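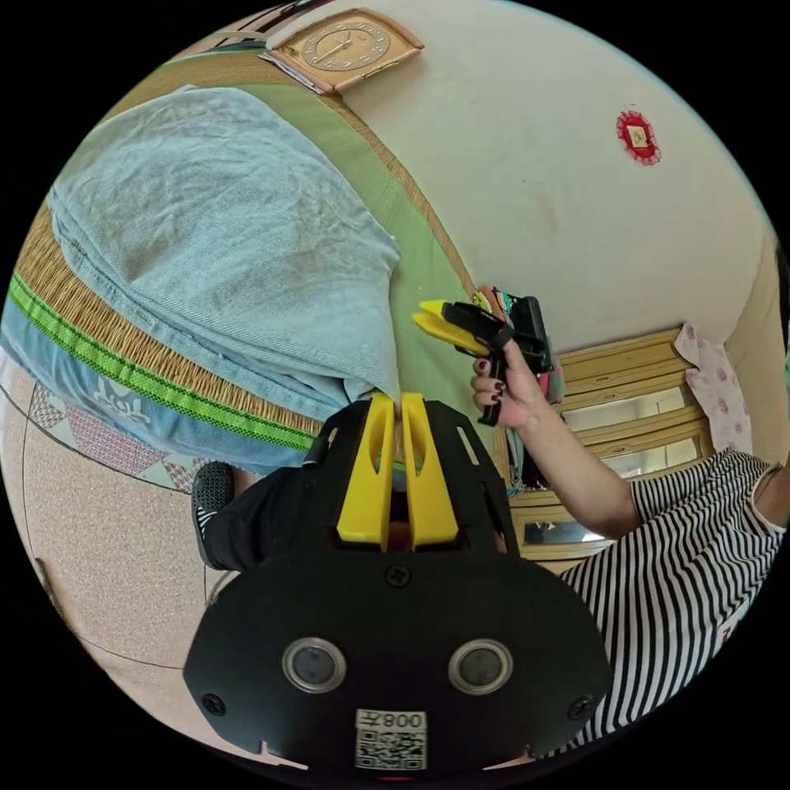
Hand-held grippers at work on a light-blue item, Amow folding set.

Collecting at home for Amow: common questions
By Ashley Birkett
January 17, 2019
3 min read

What are the examples used for?
Each one is a short recording of a household job done from start to finish with two hand-held grippers. Amow is a learning system, and it is trained on these recordings to work out where fingers should go and when they should close. The current set is folding laundry.

Do I need experience with robots?
No. You need two working hands and the patience to fold the same things many times. Most collectors are comfortable with the triggers by the end of the first day.

How many examples do you need?
The target for folding is 1,000 accepted examples across all homes. We ask each home for 100. In the August round we accepted 96 out of 100 from the Mekonnen site – a good result for a first try.

Where should I work?
Anywhere you would normally fold clothes. A mat on the floor is fine, and so is a bed. Please don't clear the room for us. Wardrobes, clocks, rugs and yesterday's laundry all help, as the system has to cope with real rooms later.
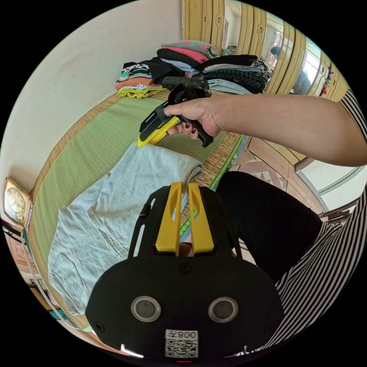

The same goes for light. Daylight, lamps or both are all accepted, but don't switch a lamp on or off halfway through a fold.

What counts as one example?
Start with the garment down and both grippers open. Fold it, let go, and move both grippers away from the cloth. If you touch the cloth with your fingers at any point, mark the example as "hand contact" and do another one.

I made a mistake in the middle. Should I stop?
Keep going if you can fix it with the grippers. A dropped corner that gets picked up again is useful to us. If the garment ends up in a heap, end the recording and mark it "failed". Failed ones are kept but don't count toward your 100.

How fast should I go?
Slower than you fold by hand. Maureen Sugden, who checks the recordings, sends back more for rushing than for anything else.

Which clothes are hardest?
Jeans. The denim is heavy, and one leg tends to slide while you are moving the other. Do them in sets of three and then switch to something lighter.

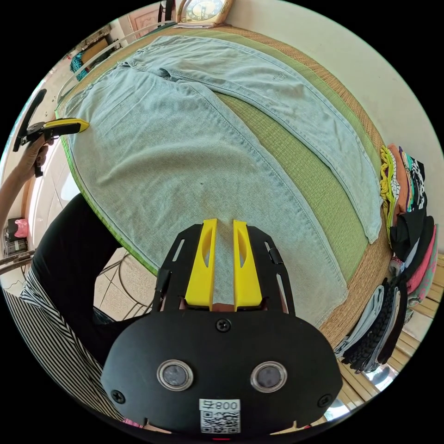
Jeans spread flat, with folded clothes beside the mat.

Can I use the same garment twice?
Yes, up to three times. Lay it down at a different angle each time.

Who sees the recordings?
The review team at Fodley and the training team at Skinberg. You can ask for any recording to be deleted before it is accepted – write to us with its number.

Contact the collection desk | © 2019 Fodley | Back to top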